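Pre-Session Checklist for Hand-Guided and Remote Teaching - Two-Arm Station
Plama workshop, Hernska site
Revision: April 2021

I've been asked to put my comments next to the items instead of in a separate memo, so they're in. If you only have five minutes, read sections 2 and 4. The old November sheet can go in the recycling.

1. FLOOR AND TABLE

1.1 Tabletop wiped and clear of anything that isn't part of the task. OK
1.2 Table does not rock when leaned on. OK
Comment: I lean on it with my whole weight and I suggest you do too. A quarter inch of wobble goes straight into the recording and you won't spot it until playback.
1.3 Cables away from the operator's feet and chair legs. NEEDS WORK
Comment: Same note as last time, I'm afraid. The white ones on the floor beyond the table have grown into a nest again. They're clear of the arms, but I'd like them coiled and tied before the next round. I did half of it myself and then ran out of ties.
1.4 Chairs back from the reach line. OK

2. ARMS AND HANDS, POWER OFF

2.1 Forearm panels seated, no screws standing proud. OK
2.2 Cable loops at both wrists free through the full turn. OK, WATCH
Comment: Turn each wrist slowly by hand, all the way both directions, and look at the loop the whole time. It's slack on purpose! Please stop taping it down. Somebody taped the left one and I spent a good while wondering why the wrist felt stiff.
2.3 Finger joints move freely, each one, thumb included. OK
2.4 Fingertip pads clean, no splits. OK
Comment: A greasy pad makes a good demonstration look like a bad one. Damp cloth, then dry cloth, nothing out of a spray can.
2.5 Run hours written in the log. OK
Comment: 638 on the counter. The last entry was 218 short of that, so we have skipped the log more than once. Write it down even if you only ran a short one.

3. REMOTE CONTROL RIG

3.1 Emergency stop within reach of the operator's free hand. OK
3.2 Emergency stop pressed and tested, both arms go slack safely. OK
Comment: Test it every session. I don't care that it worked yesterday.
3.3 Delay between operator glove and robot hand under 240 milliseconds. OK
Comment: I'd be happier with a lot less than that, but it's the limit in the Gajdoš procedure and we passed. Once the lag gets noticeable, people start to overshoot and squeeze too hard, and then the robot learns to squeeze too hard.
3.4 Gloves fit the person wearing them. OK
Comment: Re-run the glove calibration whenever operators swap. Yes, even for one take.

4. SHOWING THE TASK (CUBE AND TRAY)

4.1 Start pose recorded at the top of every take. PARTLY
Comment: Hands open, thumbs in, then wait a beat before you move. I checked 33 takes and several start with the hand already traveling. Those need to be flagged and done over.
4.2 Tray inside both arms' comfortable reach. OK
Comment: If you have to stretch for it, the robot has to stretch for it.
4.3 Cube shifted and turned a little between takes. OK
Comment: Nice variety this time. Keep doing this - a robot shown one spot will only know one spot.
4.4 Grasp closes from above without dragging fingertips across the table. OK, WATCH
Comment: This is where most of the wear comes from. Come down, pause, close. When you're guiding by hand, hold the forearm shell and leave the fingers alone.
4.5 Failed takes kept and labeled, not deleted. OK
Comment: Goltalton want the fumbles as well as the good ones. So do I, they're the most useful thing in the folder.

Cube beside the tray with a hand on it, then cube on the tray with both hands open:

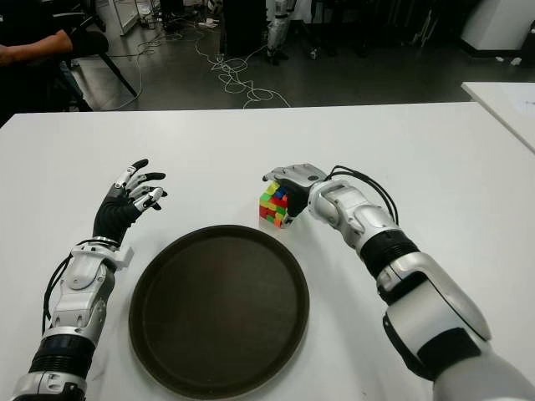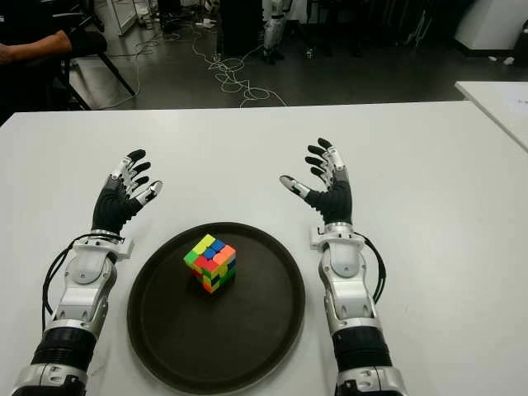

5. COMMENTS RECEIVED ON THIS REVISION

Reply from the evening operator: I agree with nearly all of this, but I'd push back on 4.4. Pausing before the close is fine over the remote rig. When I'm guiding by hand, the pause comes out as a shake, my arm gets tired and you can see it in the joint traces. Could we make the pause a remote-only rule? Also, I have a bag of cable ties in my drawer, help yourself.

My answer: fair point, and I've felt that shake too. Until the next revision, treat the pause in 4.4 as required on remote takes and optional when guiding by hand. Item 1.3 stays open until the cables are tied. I'm coming for those ties.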